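4.3 Setting up the leaver survey

The leaver survey is sent to each employee whose record carries an end date. It is switched off when Adevora is first installed and must be set up separately for each site. You need the Site Manager role to complete this section.

Before you start, check that the site's staff list has been imported (see 4.1) and that each record has a job group. Records without a job group are skipped and appear in the import log as "Unassigned".

1. Open Settings and choose Surveys, then Leavers.

2. Select the site from the list. If you look after more than one site, only those linked to your login are shown.

3. Set Send Survey to the number of days before the end date. The default is 8. A notice period shorter than this value causes the survey to go out on the next working day.

4. Choose a question set. The Kerslake set has 20 questions and covers pay, hours, line management and reasons for leaving. The short set covers reasons for leaving only.

5. Under Replies, choose Named or Unnamed.

Caution: This setting cannot be changed once the first survey has been sent. To change it, the survey must be closed and a new one set up. Replies are not carried over.

6. Enter the reply address for staff queries. Use a shared mailbox - a personal address stops working when its owner leaves.

7. Press Save, then Send Test. The test goes to the reply address and is not counted in the results.

Note: Results for a job group are hidden until eight replies have been received. This limit applies to Unnamed surveys only and is fixed.

4.4 Adding job groups

Job groups decide how results are split in the turnover report. The Lastholm sample file contains 268 job titles already sorted into groups and can be loaded as a starting point. Titles not used at your site may be deleted.

1. Go to Settings, Job Groups and press Load File.

2. Match the columns Title and Group. Leave Cost Code blank if your payroll does not use it.

3. Press Check. Titles listed twice are marked in red and must be corrected before loading. 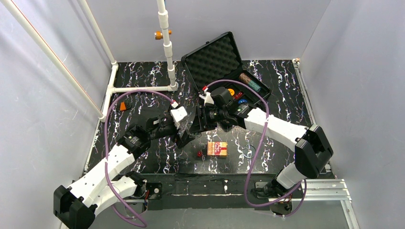
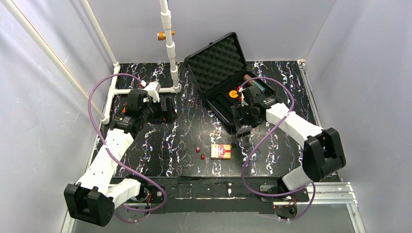
4. Press Load. Existing groups with the same name are overwritten.

Caution: Do not load a file while a turnover report is running. The report will stop and must be started again.

Sites using Bateck payroll should turn off the nightly title update before step 4, and turn it back on when the load has finished. For the turnover report itself, see 4.5.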